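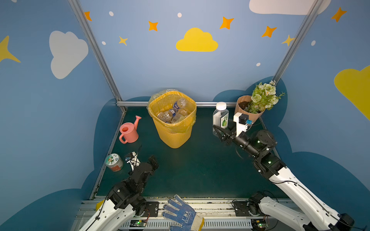
Budget for a two-arm sorting bench — what am I forgetting?

Posted by Damian Eder in Equipment & Purchasing
8 December 2020

Hi all. Need to hand in a number for a small tabletop setup, two arms, one camera on each wrist, picking empty bottles and bits of packaging off the table and putting them in a lined basket. Nothing heavy. It's for our training room in Lellham, so people will be standing near it most of the day.

What I have so far:

Arms, pair, with grippers — quote from Tivness, waiting on the final
Frame and rails — 3183 all in, cut to length, from Hollenstein
Wrist cameras, two
Control boards, cables, power supplies
Basket, liners, a box of mixed bottles

My boss wants one figure for the whole thing and doesn't want to see me again in spring asking for more. So questions. Do I need walls, or is an open table ok? How much to hold back for spares? And do I buy props or just bring stuff from home? Never budgeted for anything with arms before, only conveyors, so assume I know nothing.

Thanks, in a hurry as you can tell

Damian Fuchs

Did almost this last year. Quick list, sorry for the mess, typing between meetings.

Walls: yes. Three sides, plain panels or printed, whatever you like. Ours are printed because they were the same price as plain. Get panels that drop into the rail slots so one person can pull one out. We glued ours the first time. Don't.

Spares: I held back 50 per arm for cables and it was gone by October. Cables get caught, plugs get pulled. Buy the camera cables twice, on day one, same order. Clips too. Then spare gripper fingers — ask Tivness if they sell the fingers alone or only the whole gripper, that changes your number a lot.

Mounting: measure the front rail before you order the frame. Both arm bases go on it, plus the boards, plus cable duct, and it fills up quick. Hollenstein will cut a longer one for not much more if you ask before they cut. After is a different story.

Props: bring from home for the bottles, buy the rest. 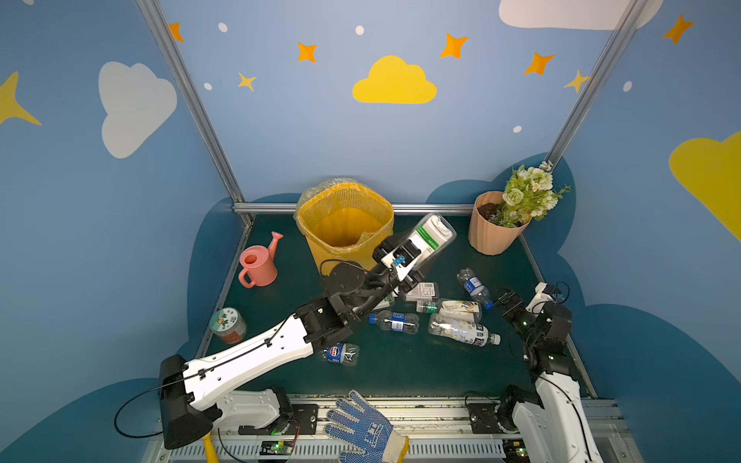

Photo: Damian Fuchs

Get a mix like that. Big bottle, small bottle, crushed one, different labels, a little box, a wrapper. Clear plastic is the hard part, so don't let anyone talk you into all colored blocks because they look nicer in the demo. Clear ones are what you'll get in real life. And keep a few things on the table that are NOT trash, a toy watering can, a jar, a plant pot with fake flowers. You want to see if it leaves them alone. Costs nearly nothing, put it under "consumables" and move on.

Basket: slotted or mesh, light, cheap, buy two. Liners in a roll. The liner has to fold well over the rim or it gets dragged in with the bottle. Size matters too, a wastebasket fills up very quickly with empty bottles that haven't been squashed. Someone has to empty it, so count that time if you charge hours to the project.

Gloves. Grip dots kind, a couple of pairs, for whoever is tightening stuff on the rail.

Things I missed the first time and had to go back for:
the table under it (seriously)
a light that doesn't flicker
power strip with a switch you can reach from the front
shiping, both ways, because one arm went back

The two-way shipping was 95 and I had to explain it to three people.

Welington Vieira

depends what you need it for. we got by with one arm for the first year and nobody complained. if its only bottles into a basket one arm does it, second arm doubles your spares too. ask yourself what the second one will do all day

Damian Eder

Fair point. The second arm is for holding things later on, opening boxes etc, that's in phase two. But if I don't get it in this budget I won't get it at all, so it stays in.

Arturo Cocco

Agree with most of what Damian F. wrote, not with the amount for spares. 50 an arm is too low, he says so himself. I would go by share of the arm price. We plan up to 15 percent for the first year and less after that, and it has held for both benches we run at Irside.

A few more lines to add to the sheet:

Emergency stop. One on the front, where a visitor can hit it. If people are standing next to the thing all day your safety person will ask for it anyway, and then it's a late order at a bad price.

A camera that doesn't move. Wrist cameras only see what the arm is pointing at. For going back over a bad pick you want one fixed view from above or the side. Cheap one is fine, but the bracket and the long cable are not free, ours came to 69 for the two parts before the camera itself.

Storage. You'll record more video than you think. Price the drives now.

Setup time. Everybody writes zero here. We needed eight working days to get two arms bolted down, wired and calibrated, and the vendor quote had one. If your time is charged internally that's a bigger line than the cameras.

Cleaning. Label bits and dust collect along the rail at the front and you can't get at them with the boards in the way. Small vacuum with a thin nozzle.

On the frame, 3183 sounds like a lot for rails. Does it include the panels and brackets? If not I would get a second price. If it does, take it.

On one arm or two — buy both together if phase two is real. We bought the second one later and it came with a newer wrist, so the camera bracket didn't fit and had to be made again. Same supplier, same model name on the box.

Damian Eder

Panels and brackets are in, yes, but not the mounting plates for the arms. Asking Hollenstein today. Added the stop button, fixed camera and setup days. Total looks ugly now but at least it's one number. Will leave this open till I hear back on the gripper fingers.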